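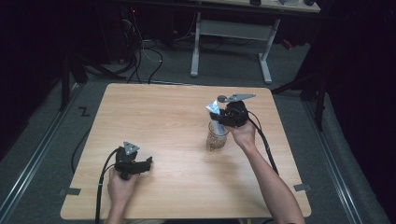
Crumpled bit and jar, right-hand gripper doing the work. Cables everywhere as usual.

January 14, 2018

Quick one tonight, I want to get this down before I forget which gripper annoyed me in which way.

So I've had the two Henari hand-helds for a while now and they're fine. Chunky, black, short fingers. You squeeze, they close. Last week the Van Wijk fingertips finally showed up and I swapped them onto one side only, left the other side stock, so I could go back and forth without unscrewing things every ten minutes. Should have done that from the start.

The test is dumb on purpose. Glass jar on the table, bits of crumpled see-through wrapper, pick one up, get it over the jar, let go. Thin plastic is horrible. It has no weight, it springs back, it sticks to whatever touched it last. A block or a cup tells you nothing, every gripper I've ever tried can pick up a block.

Stock tips: grab well, release badly. The wrapper hangs on to one finger and you end up shaking it over the jar like a wet sock. Van Wijk tips: cleaner release, but I missed more grabs off the flat table. You have to come in lower than feels right. After an hour I was better at it, so part of that is me and not the tips. Hard to seperate the two.

Weight. The longer metal plate on top makes one of them nose-heavy, and I feel it in my wrist way before I feel it in my fingers. The short triangle plate is much nicer to hold. If I order again it's short plates both sides, even if I have to redo the mounting.

Cables — still the worst part. They want to drag over the table edge and every so often one tugs right when I'm closing. Tried looping the left one on the tabletop, helps a bit, then it's in the way of the jar. Taping the table was the best thing I did all month though. No more drifting.

Controller side: ran everything off the Ronuveo box, logging both grippers. Roughly 3000 open/close cycles on it so far and it dropped out 2 times, both times right after I plugged something else into the same hub. So probably the hub. Haven't tried the Hirier controller with these yet, it wants a diffrent connector and I don't have the adapter.

Where I'm at: keeping the new tips on for now, stock ones in the drawer. Want to try a thin strip of rubber on the inside edge, maybe just at the very end of the finger. If the Hirier adapter ever ships I'll do the same jar test with that and post the numbers, probably not before April.

Also need to buy more tape.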